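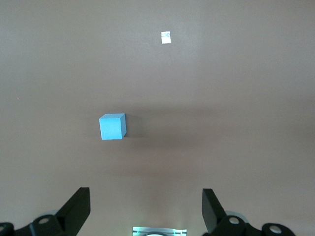
The House on Jansen Street

My grandmother left me her house and a drawer full of keys, and of the two it was the keys that kept me up at night. The house was simple enough. It had a roof, a porch, a furnace that knocked twice before it lit, and a view of the Delora River if you stood on the toilet lid and leaned. The keys fit nothing in it. I tried them all, the first week of December, going from door to door in my coat like a burglar with very poor information.

She had been a ferry clerk in Harier for most of her working life, back when there was still a ferry, and she sold tickets from a booth the size of a pantry. People left things with her. They left umbrellas and library books and once, she told me, a wedding cake, which she kept on her own chair for an entire afternoon while she stood. When the bridge opened and the ferry stopped, the company told her to clear out the booth, and I suppose that's how the keys came home with her, in a coffee can, along with the last roll of tickets.

I knew about the tickets because she let me play with them. The top one on the roll was number 596, and I was never allowed to tear it off, though I could unroll as much as I liked so long as I rolled it back up again. I sold my uncles imaginary passage to the kitchen. I sold the dog a round trip.

So there I was, a grown woman with a cold nose, sitting on the floor of the back bedroom with the can between my knees, reading the little paper tags. Most had gone blank. One said "Ketico, blue door" in her square, upright handwriting, the sevens crossed and the o's not quite closed, and I must have read it thirty times before I put my boots on.

The Blue Door

Ketico is the next landing up the river, or it was when there were landings. You can walk there on the old towpath if you don't mind mud, and I didn't mind it much, having nobody at home to track it in to. I took a thermos and two of the ham rolls left over from the funeral lunch (there were a great many ham rolls, people are so kind) and I set out a little after breakfast.

I talked to her on the way. I'm not ashamed of it. I told her the furnace man had come and that the neighbor's boy had shoveled the steps without being asked, and that I had found her good scissors in the flour bin and would like an explanation. The river was high and brown and went along beside me at very nearly my own speed, so that one particular branch kept me company for most of a mile.
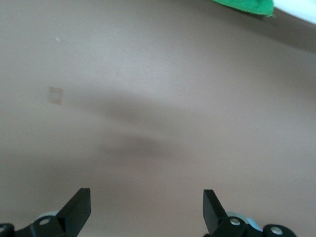
At the Landing

There was a blue door. I'd half expected there wouldn't be, and I had prepared myself to be philosophical about it. It belonged to a waiting room no bigger than a garden shed, with moss on the shingles and a bench under the window, and the key went in and turned as if somebody had oiled it that morning.

Inside were hooks, a stove, and a shelf. On the shelf was a ledger wrapped in oilcloth, and in the ledger, page after page, was everything anyone had ever left behind at Harier. One black glove, left hand. Child's sled. Four jars of plums, returned to owner, one jar given in thanks. She'd written the wedding cake down too, with the hour it was collected, and beside it, "Bride late, cake fine."

I sat on the bench and ate both ham rolls and read until my feet were numb. Near the back was a line I recognized before I understood it. "Granddaughter's mitten, red. Fell asleep on crossing. Holding for her." No hour was written next to that one.

The mitten was on the last hook, behind the stove. It would have fit over two of my fingers. I put it in my coat pocket, and I found the stub of her pencil in the spine of the ledger, and I wrote down the time.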